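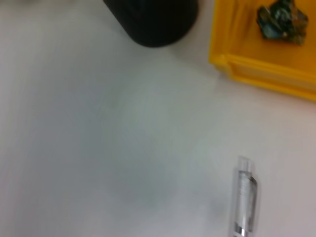

# The second life of a basketball shoe

Most basketball shoes wear out from the bottom up. The upper on a decent pair will last for years, and the laces can be swapped for the price of a coffee, but the outsole starts to go smooth under the ball of the foot after one hard season. Once that happens the shoe slides on a hard stop and most players throw it out.

In Sallby, a repair firm called Drindent has spent the past few years replacing those soles. It works from a unit behind the bus depot and takes in shoes by post and over the counter. Last year it resoled 2164 pairs. Running shoes and tennis shoes made up a fair share of that, but basketball is the biggest part of the business and the part that is still growing.

## How it works

The owner fills in a form saying where they play, how often, and which foot they push off from. The shoes are then cleaned and the old outsole is heated until the glue lets go. It is peeled away in one piece if possible. The midsole foam underneath gets sanded lightly, primed and left overnight.

New rubber is cut from sheet, with a herringbone tread already moulded into it. It is glued on, pressed, and trimmed by hand around the edge. The whole thing takes two working days for a simple shoe. Anything with a visible plate or a wraparound sole takes longer, and a few models are turned away altogether. Shoes with air units that run the full length of the foot are on that list, as the heat needed to lift the sole can ruin them.

The foam is the weak point. It packs down with use, and no amount of fresh rubber will bring it back. Drindent presses a gauge into the heel and forefoot of every shoe before starting work, and if the reading is too low the pair goes home untouched with a note. Customers don't always like the note. Some of them have already paid for postage both ways and would rather have heard it from a photograph, but a tired midsole often looks perfectly good from the outside.

## What it costs

A full resole on a low-top is £45 and a high-top is £5 more. A forefoot-only job, which replaces the worn patch and leaves the heel alone, is £23. That last one is popular with guards, who tend to wear a circle under the big toe while the rest of the tread still looks new.

Whether the sums add up depends on the shoe. On a pair bought in a sale for £50 they plainly don't. On a pair that cost three times that, and that fits well, a resole each season is cheaper than starting again. There is also the matter of models that have been discontinued. Players get attached to a particular shape, and when the maker changes it they would sooner keep the old pair going than learn a new one.

## The Obi question

The shoe that comes up most often at the counter is the Obi, made by Orkach. It was sold for four seasons and then dropped, and its replacement is narrower through the toes. Wide-footed players did not take to it. Second-hand Obis now change hands for more than they cost new, even with bald soles, and a good many are bought with a resole in mind.

The Obi is an easy shoe to work on. The outsole is a single flat piece with no sidewall, the glue is ordinary, and the foam is dense enough to hold its shape. It was also sold in half sizes up to 14, so there are plenty of large pairs about. The original rubber was soft and gripped very well on clean wood, but it picked up dust and wore quickly on anything rougher. The replacement sheet is harder. On a polished floor it gives up a little grip for the first week or so and then settles in.

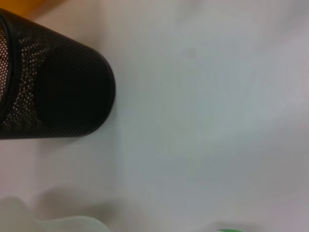 *Black metal mesh, close up.*

Players who use outdoor courts are given a thicker sheet again. It adds roughly 400 grams to a box of ten pairs, which is not something anyone will feel on one foot, and on tarmac it lasts far longer than the standard rubber. The drawback is stiffness. A thick outsole resists bending at the toes, and it takes several sessions before the shoe moves properly.

## Making them last

A resoled shoe wants the same care as a new one. Wipe the tread with a damp cloth before playing, and again at half-time if the floor is dusty. Keep court shoes for the court and walk to the gym in something else. Stuff them with newspaper when they are wet and leave them somewhere airy. Radiators dry out the glue line and are the usual cause of a sole lifting at the toe.

If an edge does start to lift, stop playing in them and send them back. Drindent fixes those free for six months. Household superglue sets hard, cracks the first time the shoe bends, and has to be ground off before a proper repair can be done.

The Sallby counter closes at 4 pm. Postal jobs are taken all year, though the wait stretches to three weeks in September, when the leagues start up again and everybody looks at the bottom of their shoes at once. July is the quiet month.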